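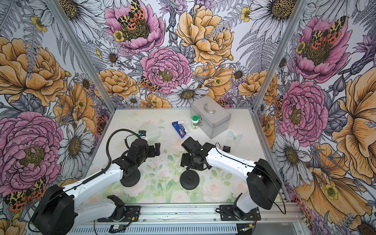 The Medicine Box at Nirside

Home > Gallery > Small sorting jobs

Most houses have a medicine box of some kind, and most of them have not been looked at for a while. This page belongs to our gallery of small sorting jobs, the ones that fit on one table and can be finished in an afternoon. Earlier pages covered the sewing tin and the kitchen drawer at Pernness.

The job was done in October by Ornella Bianchini and Dario Valentini. Ornella wrote the notes and Dario kept the list.

The case
A silver aluminium carrying case with a curved handle on the lid. It is the boxy sort also sold for tools, and it shuts firmly, which matters more than compartments do. Ours lives on the high shelf in the hall — out of reach of the children and away from the steam of the bathroom. We paid 28 for it, second-hand.

The bottle
Small, white, plastic, with a green screw cap and a green-and-white label. Bottles go in standing up, along the back of the case, with the labels facing forward. Dario writes the date of opening on a strip of paper tape and sticks it to the base, where it does not cover anything printed.

The blue box
A medicine box with white lettering and a little orange-and-white cartoon figure. Boxes are stored flat. The leaflet stays inside with the medicine, even when it makes the box hard to close.

The packet
White and blue, and the easiest sort of thing to lose. Small packets used to slip down between the boxes, so they now have an envelope of their own inside the lid.

The bowl
Clear glass, from the kitchen. We use it for anything loose while the sorting is going on: plasters, safety pins, the spare thermometer cap. It goes back to the kitchen afterwards and is washed before use.

The table
White, with pink and white roses, green leaves and faint butterflies. The wallpaper is floral too, and a good deal busier. Ornella chose both patterns and does not think they clash.

What we took out
The list came to 6 items past their date. They went to the chemist in Virkach, who takes them back over the counter. Please do not put old medicines in the bin or down the sink.

Next in the gallery: the button jars at Leone, about 900 buttons, sorted by colour and then by size.

Page 327 — Back to gallery index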